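The woman who reads the river for Nistor does most of it before breakfast. She is a hydrologist by training and, by her own account, a plumber by temperament, and for the past few years she has looked after the monitoring points along the Skisex, from the moor down to the old mill at Skendulgate. She agreed to talk on a Monday, on condition that I carried something.

What I carried was a crate of empty sample bottles, down a bank that she described as "a bit slippy" and I would describe as a slide. At the bottom was a gauge board, a short length of pipe and a sheep.

"People think it's all satellites," she said, unscrewing a cap. "There's a stick with numbers on it. You look at the stick."

The question Nistor has been asked to answer is a dull one with expensive consequences: how much nitrate is getting into the private wells in the lower valley, and where it comes from. There are 202 wells on the list. She has been inside the gates of most of them and has opinions on the dogs.

"Half the owners want me to tell them the water's perfect and the other half want me to tell them it's the farmer upstream. I tell them they'll get a letter. It's never been a popular answer."

The letters take a while. Bottles from the valley go to the Amutden building, on the edge of town, where she has a desk she claims not to have seen since March.

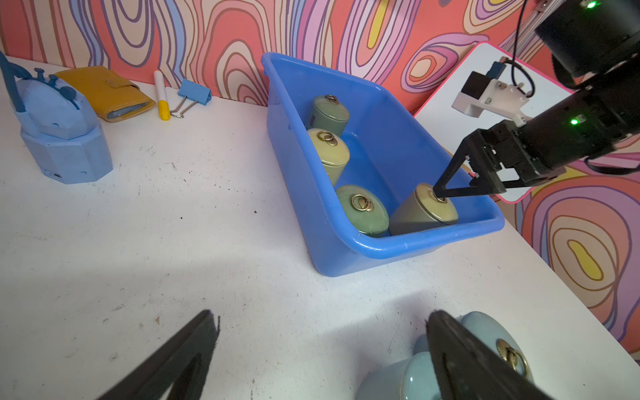 Canisters in a blue tub on a white tabletop.

She is patient about the chemistry and less so about the paperwork. Each well has a form, and each form used to ask for the depth in feet on one page and metres on the next. One household was down on the books for years as drawing its water from 400 metres underground. "They'd have been the deepest kitchen tap in the county," she said. "It was a typing error. I drove out there with a tape to prove it, and the man was quite put out. I think he'd been telling people."

The database now holds 1528 readings from the wells alone, and she will admit to being fond of it. Nitrate goes up after a wet autumn, as you'd expect. It also goes up in a cluster of wells nowhere near a ploughed field, and this is what she would rather talk about.

"Septic tanks," she said, with the relish other people keep for pudding. "Everyone has one and no one knows where it is. I ask them to point and they wave at the lawn."

Her guess is that the limestone under the lower Skisex is doing something quicker than the maps suggest, so that what leaves one garden turns up in another before anybody's had time to fall out over it. 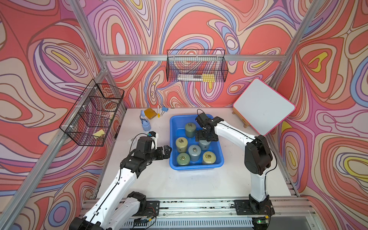 She'd like to put dye down a sinkhole and see where it comes out. So far she has asked for the money 3 times. The first reply said the idea was interesting, the second said it was very interesting, and she is not looking forward to the third.

I asked whether she drank the valley water herself.

"At home, yes. I'm on the mains at home." She thought about it. "I'd drink from most of these. There are a couple where I'd say I'd just had a tea."

By then it was nearly ten and the level on the board had gone up by the width of a finger. She wrote it down, looked at the sky and wrote that down too, in a column that I'm fairly sure was meant for something else. Then she handed me back the crate, full this time, and set off up the bank without it.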